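Simulated mobile manipulator: camera view tilts and left gripper stalls short of door lever

Asked 2021-09-24 in Simulation and Controls
Tags: mobile base, dual arm, collision, door task

I'm working on a door-opening task for a dual-arm mobile robot in simulation. The environment is the small bathroom from the Tillulura interior set, with the door modelled as a hinged panel and a sprung lever. The robot model is our own, assembled from the Nikzad dual-arm description. The controller is a whole-body QP running at 80 Hz and the physics runs at four substeps per control tick.

The fault is as follows. The base drives in and stops in front of the door. Both arms are commanded to a pre-grasp pose, left arm to the lever, right arm held clear. During the final part of the reach the view from the head camera rolls to one side and stays rolled. The left gripper then stalls short of the lever and the joint torques on that arm climb until the effort limit trips the run. It happened in 16 of 19 runs from the same start pose. The other three completed normally, which I can't explain.

Render from the head camera, taken from one of the failed runs:

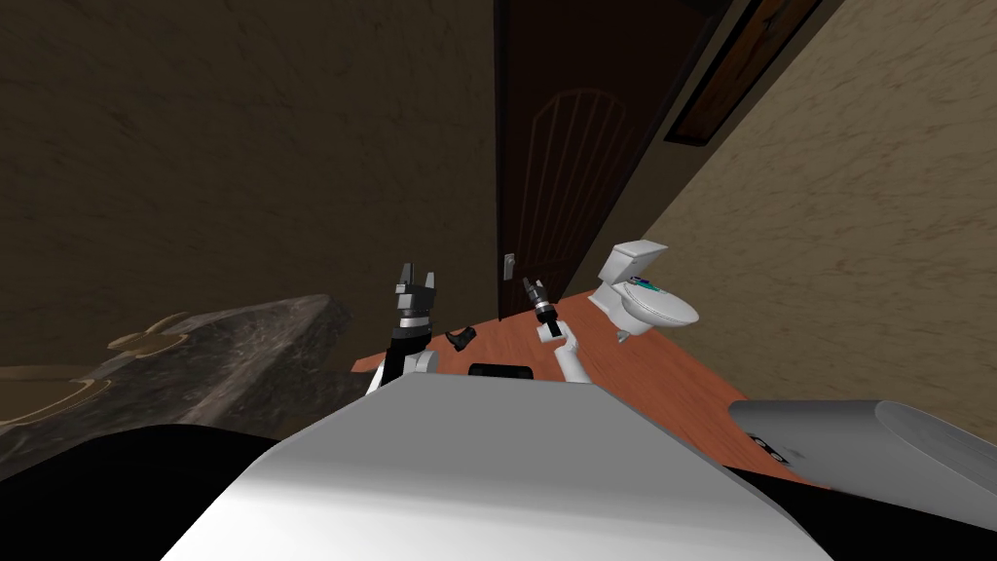

Head camera render from a failed run. Door closed, vanity on the left, both grippers raised.

What I've checked so far:

The camera mount is a fixed joint, with no roll in the transform. At spawn the horizon is level.

Lever pose is correct in the world frame. I put a marker on it and the marker sits on the handle.

Inverse kinematics has a solution for the left arm at the commanded target, with reasonable margin from the joint limits.

Gravity compensation is on for both arms. Switching it off makes the arms sag but doesn't change the roll.

The contact log for the failed runs shows nothing between either gripper and the door. I have not been logging base contacts, as the base is meant to be a planar joint with x, y and yaw only.

There is also a small black L-shaped body between the arms that I did not place. I had assumed it was a visual leftover from the import and ignored it.

Is this a camera problem, a controller problem or something in the scene? The same controller is due to go on the hardware at our Gorneseck lab in October and I would prefer not to find out there.

Answer 1 (accepted)

Treat the roll as real until you can show otherwise. If the mount is a fixed joint and the horizon is level at spawn, then whatever the camera is bolted to has rotated. A base with only x, y and yaw can't do that, so the first thing to confirm is that your base is still planar at run time.

The Nikzad description ships with two base variants. One has the planar joint. The other has a free-floating root and relies on wheel contact to stay upright. If you merged your own model over the top, the free root can win depending on the order of the includes, and nothing warns you. Print the degrees of freedom on the root joint after loading. If you get six, you have found it.

Assuming that's the case, the rest follows. You have stone or hard-surface geometry on the left, running up close to the left arm in your render. Vanity meshes are usually given a convex hull for collision, and a convex hull over a counter with a basin fills in the bowl and often the space underneath as well. If the chassis or the lower arm catches that hull, a free base gets pushed up on one side. The controller still believes the base is level, so it computes the left arm target in a frame that no longer matches the world, and the effort term keeps growing because the error never closes. Your contact log is clean because you are only logging gripper against door.

In order:

1. Print root DOF after load. Fix the include order if it is wrong.
2. Log all contacts with the base and both forearms, with penetration depth. Look for the first one before the roll starts.
3. Turn on collision geometry display and look at the vanity and the big grey fixture on the right. Replace hulls with a decomposition or a few boxes.
4. Read base roll and pitch from the simulator state and stop the run if either leaves a small band. Do this even after the fault is fixed.

The three good runs are probably down to small differences in where the base stops. If it halts slightly further to the right, it clears the hull.

On the stray body: find out what it is before anything else goes near it. Query its name and whether it has collision enabled. A spare part with mass and no parent joint is enough to upset a contact solver if an arm passes through it. I would not call it the cause on the present evidence, but I wouldn't leave it in either.

Comment from the asker: Root had six DOF. Include order, as you said. With the planar joint restored the roll is gone in every run. The vanity hull did fill the space below the counter – the base was touching it. The stray body is a bracket from the gripper package with a missing parent link. Collision was enabled. Removed.

Answer 2

Had something similar with the Ero controller. Lowering the gains on the arm helped and the effort limit stopped tripping. You could also try more substeps.

Comment on answer 2: Lower gains will hide this. The arm will stop short without tripping anything, and you lose the one symptom that told you there was a problem.

Answer 3

Agree with the accepted answer on the cause. One addition, as hardware was mentioned.

The effort limit is what ended these runs, and in simulation that is fine. On a real machine it is a late trip. By then the base has already been leaning on a fixture and the arm has been loading up against a position it can't reach. Before the October work I would add two interlocks that don't depend on the arm controller:

Base tilt from the IMU, compared with the planar assumption. Outside the band, arms hold position and the base brakes. Don't let them go limp, especially with both arms raised and extended forward.

Tracking error timeout. If the end effector error has not decreased over a set number of ticks while torque is rising, abort the reach and back off along the approach path.

Test both by putting the fault back deliberately. Keep a copy of the broken model for this – it is a good regression case, and you already know the start pose that triggers it. Check also that the abort path has somewhere to go. In a room that tight, with a toilet beyond the right gripper and a counter on the other side, a straight reverse may be the only clear motion available.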